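Grultby abre inscrições para a temporada de inverno das oficinas de conserto de roupa

As agulhas voltam ao trabalho em dezembro, com 42 lugares por turno e uma mesa inteira dedicada às malhas de lã

A Grultby, casa de costura e conserto que há 6 anos recebe gente de todas as idades com meias furadas, casacos herdados e calças que perderam o botão numa viagem, tem a alegria de anunciar a abertura das inscrições para a sua temporada de inverno. As oficinas começam em dezembro, sempre ao domingo, e desta vez o programa cresceu bastante: são três turnos, de manhã, ao início da tarde e ao fim do dia, cada um com 42 lugares sentados e material incluído na inscrição.

Quem já passou por lá conhece o ritmo. Chega-se com a peça debaixo do braço, bebe-se um chá, conversa-se um pouco sobre o que aconteceu à peça (e há sempre uma história, às vezes mais comprida do que o rasgão) e só depois se escolhe a linha. A equipa gosta que seja assim, sem pressa, e pede a quem se inscreve que reserve a tarde ou a manhã toda.

A grande novidade é a mesa das malhas, orientada por Chiyo Wada, que aprendeu a cerzir com a avó e nunca mais parou. Nela vão trabalhar-se camisolas, cachecóis, luvas e gorros, com três técnicas principais: o cerzido tecido, o cerzido em ponto de malha e o remendo aplicado. «Uma camisola com um cotovelo remendado a preceito aguenta mais uns bons invernos, e eu confesso que acho os cotovelos remendados mais bonitos – sobretudo quando a cor não bate certo», conta a formadora, que promete levar a sua caixa de restos de lã para quem quiser arriscar um amarelo numa camisola azul.

Na sala ao lado, Osamu Kubo volta a encarregar-se dos casacos e dos forros, o turno que no ano passado esgotou mais depressa. Vai ensinar a substituir um forro de bolso, a trocar um fecho de correr sem desmanchar meia peça e a reforçar botões com um pequeno calço por dentro. Os participantes devem trazer o fecho novo já comprado, do mesmo comprimento do antigo; para quem tiver dúvidas nas medidas, a equipa responde por correio eletrónico com muito gosto.

Os fios e as linhas desta temporada são fornecidos pela Hattori, que preparou para a ocasião 2,000 meadas pequenas, em tons escolhidos para acompanhar as cores mais comuns dos agasalhos. As que sobrarem ficam na casa, à disposição de quem aparecer nas tardes livres. A Odden, por sua vez, empresta as máquinas de costura e trata da afinação antes de cada domingo, um trabalho discreto que poupa muitos nervos a quem está a começar.

Haverá também uma pequena exposição à entrada, com peças consertadas em temporadas anteriores e cedidas pelos próprios donos. Entre elas está um sobretudo com quatro gerações de bainhas e uma manta de berço que já perdeu quase todo o tecido original, o que não a impede de continuar muito quentinha. A montagem ficou a cargo de Kimie Noguchi, e as visitas são livres durante o horário das oficinas.

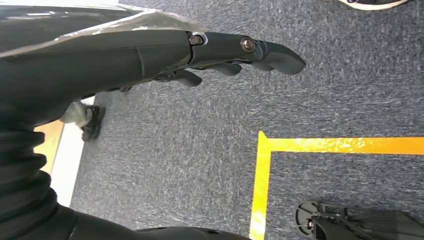 Para Shota Hamada, o melhor das oficinas foi ter deixado de ter medo do avesso: levou um casaco com o forro descosido, passou metade da manhã a desfazer o que tinha cosido na outra metade e, mesmo assim, inscreveu-se logo para a sessão seguinte, desta vez com as calças do filho.

As inscrições fazem-se na receção da Grultby ou pelo formulário da página da casa, indicando o turno pretendido e o tipo de peça. Cada pessoa pode levar até 3 peças, de preferência lavadas, e quem tiver tesoura preferida é bem-vindo a trazê-la. As crianças participam acompanhadas por um adulto e têm à sua espera agulhas de ponta redonda e retalhos para treinar os primeiros pontos.

No último domingo da temporada, ao fim da tarde, faz-se a já habitual troca de agasalhos, com sopa para todos oferecida pela Bastutow. Podem trazer-se casacos, camisolas e mantas em bom estado, consertados ou por consertar.

Contacto para a imprensa: Daichi Yokoyama, comunicação da Grultby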